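Can a Machine Do the Chores Yet?
Project report by Harish Goel
Handed in 9/13/23

My gran used to say that the day a machine cleaned the bathroom for her she would bake it a cake, and I suppose that is where this project really began (thank you, Gran!). I spent most of August reading, asking questions and pestering people in Pustosville, and I have tried to set down what I learned as plainly as I can.

I began with the shop floor, as it seemed the easier half. Mrs Kubiak kindly let me sit at the back of her grocery for 14 mornings while the shelves were being filled. I had expected to come away thinking a robot could do the lot, but there is a great deal of squeezing, turning and tidying in it that I had never noticed in all my years of buying crisps. Tins would be fine, I think. Soft fruit and bags of salad worry me more, and so does the customer who wants to reach past you for the milk.

Homes are harder still. At Uvon, where I was allowed to visit 2 times, Gerine told me that the floor is the friendly part of a house, being flat and mostly in one place, and that everything above it is trouble. I asked her for the worst room and she said the bathroom before I had quite finished the question.

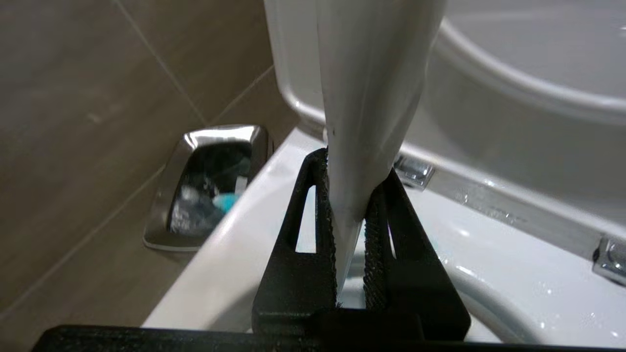

A toilet is all curves, with hinges at the back where the dirt likes to hide, and everything shines, which is hard on a camera. A gripper with two fingers also has to hold its tool firmly without knowing how hard to press, something I learned from my mum at the age of six with a good deal of shouting.

I sent a short list of questions to 30 households as well, and over half said they would let a robot clean the toilet before they would let it near the washing-up. I had guessed the other way round! Several wrote that they were fond of their plates.

My own answer, for now, is "some of them, slowly, and with a person in the next room". I would like to go back to Mrs Kubiak's next year and ask again.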